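Do we really need a shoe rack?

I have never believed in shoe racks. You buy one, you fill it up in a day, and the shoes you wear most still end up on the floor in front of it. Then I read a post on the Grerent forum with 602 replies, nearly all of them swearing a rack had changed their hallway, and I gave in.

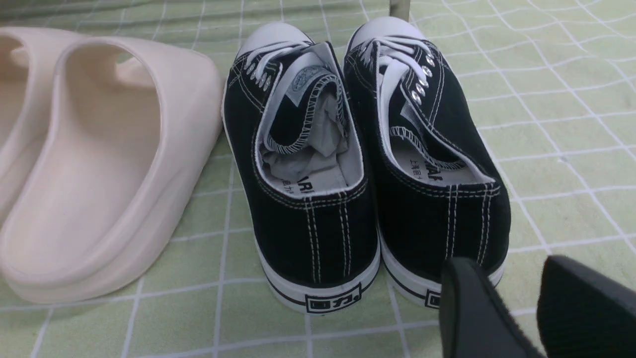 My rule going in was simple. Laced shoes go up, slides stay down. I wear the slides to take out the trash and I'm not going to bend over a rail for that. The paper stuffing is another thing I have doubts about. People say it keeps canvas from caving in. Maybe. I've had canvas shoes cave in with it and without it.

The floor under the slides 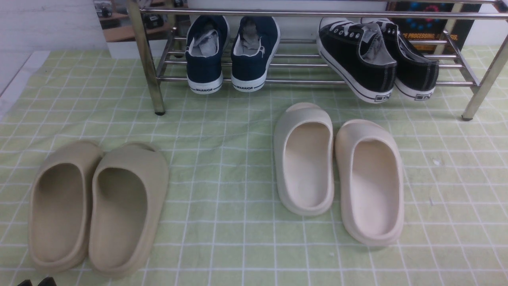

Metal rails and why I don't trust them

Every review on Zatside praises tube racks for being easy to wipe. Fine, but a narrow heel can slip between the bars, and thin soles get a dent if you leave them long enough. Sneakers sit okay. I would not put dress shoes on one. 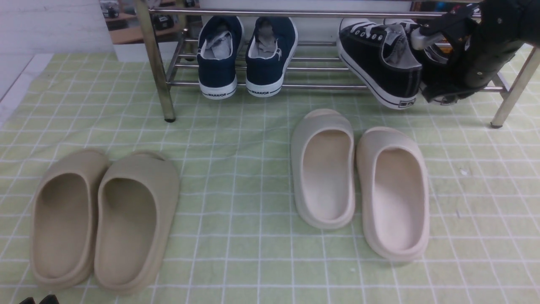
Tan slides on the left, cream on the right, sneakers on the rack.

I'm giving it until June. If the slides start piling up again, the rack goes to the basement.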